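Textiles and Display, Section 774
Handout 3: Laying out a garment and small framed pieces
Instructor: Jordan Rowbotham

Read this before the Haslam room session. You will work in pairs on one garment and a set of small hinged frames, the square kind that opens like a clamshell.

Setting the surface

Clear the tabletop and wipe it down. A pale surface helps you see the outline of a dark or bright fabric. Put the cloth at the front center with its lower edge toward you. Keep the frames off to one side so they do not get caught in the folds.
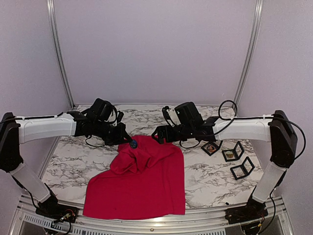

Figure 1. Red cloth on a marble-patterned top, upper part bunched, three black square frames to the right.

Work from the flat part toward the folds. Pressing down on a bunch of fabric sets the creases, so lift it by the top edge and lower it again. Check for specks and lint as you go - they show up once the cloth is flat.

Frames are handled by the outer edges only. Open each one and note whether it holds a picture. An empty frame stays in the set and gets its own line on the sheet.

Before you start folding, stop and look at where the garment sits on the table. It should have clear space on both sides for the sleeves or side panels to turn in. If it sits left or right of center, decide with your partner whether to move it.

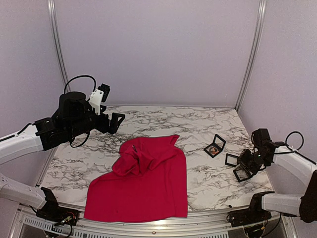 What to hand in

One layout sketch per pair, with the frames marked, and 20 lines of notes on the folding. Ewan Hinds collects both at the Tredthorpe office by 15 June 2018.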